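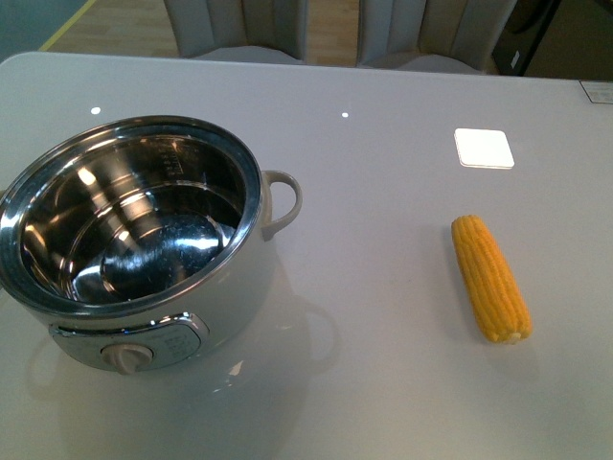

Myung-ja Son thinks our reset rule is too strict, and she said so under my last post. Her point was that if the objects go back to exactly the same spot before every run, the robot only learns that spot, and a home kitchen will never be that tidy.

I agree with half of it. The start position should vary, and ours does. What shouldn't vary is the check before the run, and that is the part I was trying to describe.

We have four rules at Mosthorpe for the corn and pot task. The pot starts empty. The corn starts on the table, clear of the pot, at any angle. The pot stays switched off and unplugged for the whole session. Whoever is operating says "clear" out loud before starting, and keeps their hands back until the run is over.

The third one gets argued about most. People say the task never needs heat, so why bother writing it down. I wrote it down after finding a plug left in at the end of an October session. Nothing came of it, but I'd signed the sheet.

We did 37 runs last time and threw out eight. Most of those were the operator forgetting to call clear. The motion may have been fine in all of them, but a run that breaks the rules doesn't go in the set, and I don't want to be deciding case by case at six in the evening.

Shuk-fan Chuang has asked for the check sheet. I'll post it once I've fixed the wording on rule two, as "clear of" has been read in two different ways.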